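Kitchen and shed tips: keeping rock samples in a house where people also eat

The Dalulbridge core shed is full again, so a fair amount of geology has come home to live on kitchen tables. A few habits keep the peace.

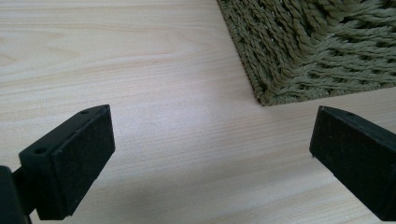
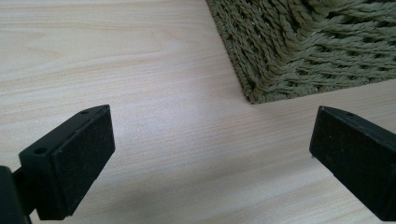
Pale wood and a woven cord corner, both times.

Manganese ore marks everything. It leaves a sooty black smear that looks like pencil and behaves like a grudge. Put down newspaper first, then an old towel, then the rock.

Never rinse samples in the sink. Use a bucket, let the grit settle overnight, and tip it on the garden. The plumber who cleared our U-bend charged 200 for the lesson.

Label before you wash. Paper labels float off, so write on the rock with a paint pen. I still own a handsome lump marked only "2195?" which may be from Hevis, or Karaca, or the drive.

Egg boxes hold small chips nicely. Ice cream tubs take the rest - tape over the word "vanilla" if there are children about.

Drill core rolls. Wedge each piece with 2 clothes pegs, and keep it off any shelf above the kettle.

Sieves do not go back in the baking drawer, however well you scrubbed them.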